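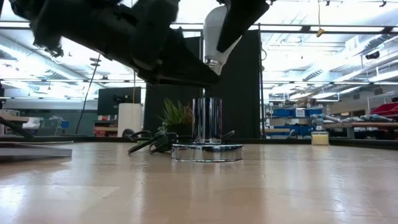
Household Repair and Small Electrics
Handout 3: Lamps, Bulbs and Sockets

Read this before the session. The 15 minutes we set aside last time for "any questions about the reading" produced one question, and it was about parking.

What we are covering

Screw-base bulbs in table lamps: choosing them, fitting them, removing them, and working out whose fault it is when they stay dark. Rewiring a plug comes in Handout 4. Chandeliers do not come in any handout. Please stop asking, Iddrisu.

Parts and words

A bulb has a glass or plastic globe, a threaded metal screw base, and a small metal contact at the very bottom. The globe is the part everyone looks at. The other two do the electrical work.

The socket has a threaded shell inside, which meets the threads of the bulb, and a springy tab at the bottom, which meets the contact. Current comes in at the tab and goes back by the shell, assuming the lamp was wired by somebody sober. If it was wired the other way round, the lamp will still light, and the shell will be live. This is why we unplug first and feel clever later.

The housing is whatever the manufacturer has put around the socket. On plain modern lamps it is often a chrome cylinder standing on a flat disc, with the bulb bare on top. This sort of lamp looks very smart in the store. At home it records the fingerprints of every person who has ever changed the bulb, so have a soft cloth handy.

Fitting the bulb

1. Switch off, then unplug. Switching off alone does not count. A switch tells you nothing about itself except which way it is pointing.
2. If there is an old bulb in the lamp, let it cool. Touch it for half a second with the back of a finger before you take hold.
3. Clear some table. A lamp wedged between a houseplant and a heap of cables can be worked on, and most of them are, but you will want somewhere to put the old bulb where it won't roll.
4. Read the maximum wattage on the socket. If the label has gone brown and flaky, that is also information.
5. Hold the new bulb by the globe, lightly. With LED bulbs, hold the solid collar under the globe if there is one.
6. Bring the bulb over the socket and straighten it before the threads meet. A bulb that goes in at a tilt will catch for half a turn and then jam.
7. Turn it counterclockwise a little until you feel the threads drop into place, then clockwise. Steady the base with your other hand.
8. Stop when it is snug. Consuelo Restrepo, who taught this course before me, used to say "as tight as a jam jar you intend to open again." Her predecessor must have said something else, judging by the lamps in the supply closet.
9. Plug in, switch on.

If nothing happens

Try the bulb in a lamp you know works. Try another lamp in the outlet. Do these in either order, but do both before you announce a diagnosis.

If the bulb and outlet are good, unplug the lamp and look down into the socket with a flashlight. A tab that has been squashed flat by years of overtightening may no longer reach the contact. With the lamp unplugged, it can be lifted very slightly with a wooden stick. Very slightly. Scorch marks, a loose shell or a smell of fish mean a new socket, and a wait until Handout 5.

A note on wattage and brightness

Watts are what you pay for and lumens are what you get. An old 100-watt bulb was bright and also a modest heater. An LED of similar brightness uses far less power, so ignore the large number on the front of the box that says "equivalent" and compare the actual watts with the label on the socket.

For next time

Inspect three lamps at home, unplugged, and write down the maximum wattage of each and what is really in it. Bring the list to Room 261. Fidelina Ticona has the spare flashlights. Anyone who borrowed one in July and still has it may return it without comment, and I will try to do the same.

P. Mollah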